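Notes from the Kitchen End

Every October I get the same letter from three or four of you, worded in different ways, and it comes down to this: when is a machine going to do my dishes? I don't mean wash them, we have had machines for that since before I was born. I mean the rest of it, the walking around the house collecting mugs from the arm of the sofa, the putting of things into other things, the wiping down, the bringing of the good scissors back to the drawer they belong in. My mother-in-law asks me as well, usually while she is holding a tea towel, and I have promised her a proper answer in this newsletter for so long that I had better get on with it!

So, the short version first. Machines are getting better at chores, they are still slow at them, and the place where they stumble is never the place you would expect. A robot arm in a factory can put a weld on the same spot all day long and never get bored. Ask that same arm to pick up a cup that somebody has left a little to the left of where it was before, and you are into research. I find this oddly comforting, though I know some readers find it maddening.

I spent a good part of the summer reading about this and talking to people who work on it, and the most useful conversations I had were with the folks at Nilwood, a small outfit that is trying to teach machines to tidy. They are patient people. They have a list of chores pinned up by the coffee pot with 50 lines on it, and the lines are things like "spoon into drawer" and "cup into basket" and "lid onto jar, not cross-threaded." I read the list standing up, with a cookie in my hand, and thought I had probably done almost half of it before breakfast without noticing.

What they explained to me (and I am putting it in my own words, so blame me if it comes out crooked) is that a chore has to be shown before it can be learned. A person takes a pair of hand-held grippers, the same sort of fingers the robot will have, and does the job with those in place of their own hands. Then they do it again, with the cup turned around or the basket pushed over a bit. Their count for cups and baskets stood at 3,088 tries when I asked, and they told me this the way you or I might mention the mileage on the car. I tried the grippers myself for a little while and came away with a great respect for my own thumbs. You don't realize how much your fingertips are telling you until you have swapped them for two blocks and a handle.

A cup is harder than it looks, too. A paper one gives when you squeeze it, a heavy one slips if you don't, and either kind will tip if you set it down on its edge. A wire basket brings its own troubles. There is a rim to get over on the way in, and the mesh has gaps that a person looks straight past, but a computer has to work out that the table it sees through the holes is not the basket. Then the light changes in the afternoon and all the shadows move. My youngest could manage the whole thing at age 3, with jam on his hands.

On the shop floor the picture is rosier, as several of you who work in warehouses have written to tell me. Valente, where a reader of ours runs the packing line, has two arms putting boxed goods into totes, and she says they earn their keep on the long dull orders. But her goods are square, they arrive facing the same way, and there's a person close by for when one doesn't. She still has people doing the returns, where anything at all might come out of the bag. I thought that was a pretty fair measure of where we are. Boxes, yes. Whatever is at the bottom of your teenager's backpack, not yet.

Would I put money down for a house robot this year? I wouldn't, and I'd be a little wary of any video that shows one folding shirts without telling you how long it took or who was steering. Ask whether it was working by itself, and ask what happens when the shirt is inside out. I will go back to Nilwood in the spring, if they'll have me, and report on how far down the list they have got. In the meantime, do keep writing in, and tell me which chore you would hand over first. Mine is matching socks. 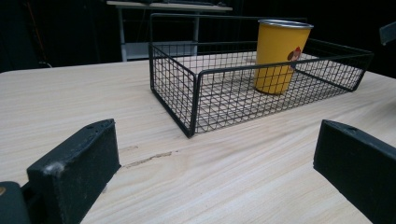 A cup, a wire basket and the gripper's fingers.
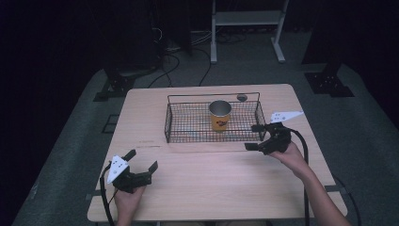
Lourenço Macedo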